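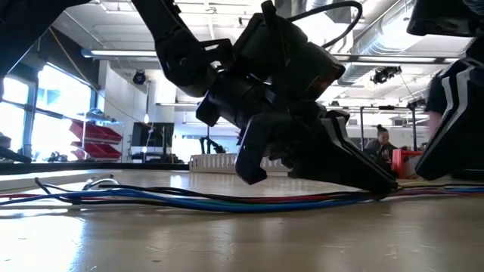

Is the Grunach cheese dairy worth the trip if you only have a morning? Go, but catch the early bus, as the vats are finished by 11 and after that you mostly see people hosing floors.

We went in May, on the open day. The dairy sits above the village, a steep walk from the stop at Tatell. Entry was free. They hand you a paper hat and overshoes at the door and you follow a yellow line past the milk intake, the vats and the presses.

The vat room was the best part. Each vat holds 600 litres and the curd is still cut by hand with a wire harp. The cheesemaker let people feel the curd before and after cutting. It squeaks between the teeth, which the children liked.

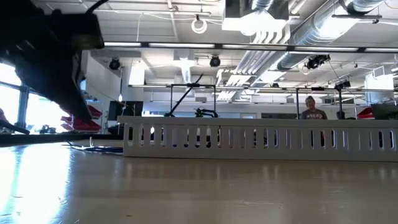 A woman from Nolte, in the queue behind us, said the cellar used to be open as well and that we should ask, because they sometimes take small groups down at the end. We asked, and they did – 12 of us, with coats on.

The cellar is long and low and smells strongly of ammonia. The wheels are turned and brushed with brine twice a week for the first 2 months, then less often. The older ones had a dark, sticky rind. Our guide tapped one with a small hammer and explained that a dull sound can mean a crack inside. I could not hear any difference between that one and the next. 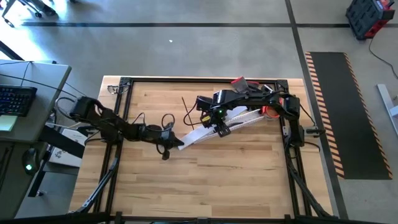
Tasting was back upstairs. There were three ages of the house cheese and a soft one called Cluvar, sold only at the dairy. The oldest was too salty for me. We bought a piece of the middle one and a jar of plum mustard.

Lunch was soup and bread in the yard, and they ran out of soup early. Toilets are by the car park, which has 40 spaces and was full when we left. The last bus down goes at half past four. Cards are not taken in the shop.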